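# Whitish layer inside a sheet metal bin: clean it, scrape it or leave it?

Posted in Workshop and Storage, 5 August 2025

**Urent**

Good evening to all. I hope that I put this in the right section, and please excuse my English if something is not clear.

We have at work a big grey metal bin, open on top, with walls which go inwards to the floor. It stands on a wooden table and small parts are put in it, mostly brackets and short bolts. The bin came to us second hand in June from a seller on Listside. I paid 50 for it, so it is not a tragedy if it must go, but I like the shape. The parts slide down to the middle by themselves and one does not need to search in the corners.

My trouble is the inner side of the far wall. On the sloping part, at the left, there is a pale whitish area. The lower border of it is ragged, and in places it is broken so that small points of grey come through. The other walls are more blue-grey and have only faint streaks and scratches. The floor is scuffed and has become lighter, but this I understand, it is from the parts.
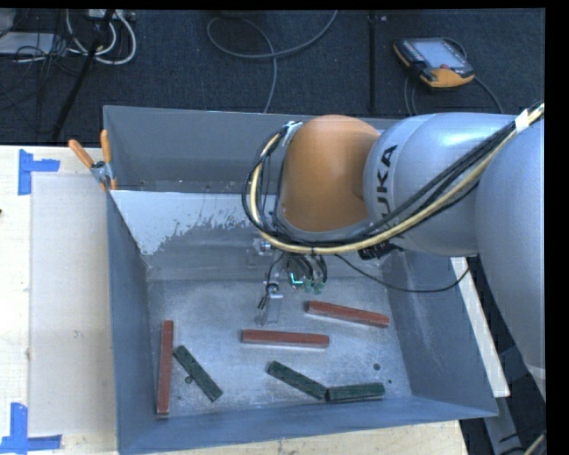

I have tried warm water with washing-up liquid and a soft sponge, two times, and I left it to dry over the night. When it is wet the white is harder to see, and when it dries it looks the same as before. With the fingernail I can take off very small crumbs at the border. In the middle it holds well.

What I would like to know:

- Is it old paint or primer, or is it something which grows on the metal, like the white rust one reads of?
- May I scrape it, or do I open the metal and make it worse?
- If I must paint, do I need to paint the whole inside?

I do not know if the sheet is galvanised. The seller did not know either. A magnet holds on all the walls. The parts must stay clean and without dust, this is the most important for me.

---

**Pidum**

Just bin it and buy plastic. A plastic tub does not rust and you can wash it in the yard. I have had mine for years and it was cheap.

---

**Zabala**

I do not agree that you must throw it. I have kept metal bins for a long time and a white patch can be several things, so first find out which one you have. The magnet unfortunately does not help, because galvanised steel is also steel and the magnet holds on it the same.

Do this with a dry bin and a good lamp:

1. Rub the patch with a dry dark cloth. If the cloth becomes white like from chalk, it can be white rust or only dried dirt. Old paint can also chalk a little, so do not decide from this alone.
2. Put a few drops of white household vinegar on a place not bigger than a coin, and wait a few minutes. Hard water marks become soft and often make small bubbles. White rust also becomes less. Paint mostly does nothing. Rinse it well after and dry it at once, for vinegar left on zinc will harm it.
3. Look at the border with a magnifying glass. If you see a small step, like the edge of a sticker, then it is a coating which comes off.

You write that it breaks away in crumbs and holds well in the middle. To me this sounds more like a coating, but I would not swear on it from far away.

If it is a coating, do not use a metal scraper. Take a plastic one, remove only what is loose, and go over the border with fine wet paper, I use the 500. Wet is also better because you make no dust. As you do not know the age of the paint, wear a mask and gloves and collect the wet dirt with paper. If you have a suspicion of lead, buy a test before you start.

For the painting, no, you do not need to do the whole inside. But one patch will always be seen, and the parts will rub it off at the edge first. I would do the complete far wall from corner to corner, with a primer that is allowed on zinc, and give it a full week before parts go in again.

---

**Urent**

Thank you both. I have made the test with the vinegar this evening on one small place near the ragged border. No bubbles, and the white did not change. With the glass I see a step, very thin. So I think it is a coating, as Zabala wrote. I will order the plastic scraper and the paper, and for the lead test I must ask in the shop on Saturday.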